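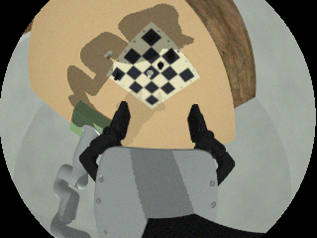
Ticket: Member database export fails with truncated file
Site: Prillham Chess Club
Opened by: Eduardo Baluyot
Opened: 13/06/2024
Priority: Normal
Status: Resolved

Reported problem

The CSV export from the membership module stops partway through. File opens in the spreadsheet program but ends at row 300. Club has more members than that on the books. No error message is shown and the export page says "Complete". Ratings officer needs the full list before the June grading return.

Environment

Membership module: Joltia, self-hosted
Server: Gikis shared hosting, Linux
Database: moved across from the old site in 2016, not rebuilt since
Browser: tried two, same result

Log

Entry 1. Reproduced on the live site. Exported file has 300 data rows plus the header. Last row is complete, so the file is not being cut mid-write. Looks like a row limit and not a timeout.

Entry 2. Checked the PHP settings anyway. Execution time and memory are both well within range. Nothing in the error log at the time of the export. Disk quota fine.

Entry 3. Eduardo asked if lapsed members could be the cause. Filtered to current members only and the export came out complete, but that list is short enough to fit under the limit. Doesn't prove anything either way.

Entry 4. Found a page size setting in the site config, left over from the Gaillard theme. The theme was removed some time ago but its config block is still being loaded. The block sets the maximum results per query, and the export uses the same query as the on-screen list. That would explain the "Complete" message — the module got everything it asked for.

Entry 5. Backed up the config file and the database. Commented out the Gaillard block and cleared the cache. Export now runs past row 300 but stops with a character encoding error.

Entry 6. Encoding error traced to 14 records with accented surnames stored as Latin-1. The rest of the table is UTF-8. Converted the 14 by hand on a copy of the table, checked the spelling with Eduardo, then applied the same changes to the live table.

Entry 7. Full export completes. Row count matches the database count. Opened the file with UTF-8 selected at import and the accented names display properly.

Entry 8. Side effect: the on-screen member list now loads every record on one page and is slow. Set a page size for the list view only. Export is not affected.

Still open

- 11 records have no postcode. The grading return rejects blank postcodes. Eduardo to fill these in from the paper forms.
- Old Gaillard files are still in the themes folder. Safe to delete, but leave them until after the return has gone in.

Config backup is in the site's private folder under config_old. Please don't restore it over the current file or the row limit will come back.

Closed by support. Reopen this ticket if the export comes up short again, and attach the file.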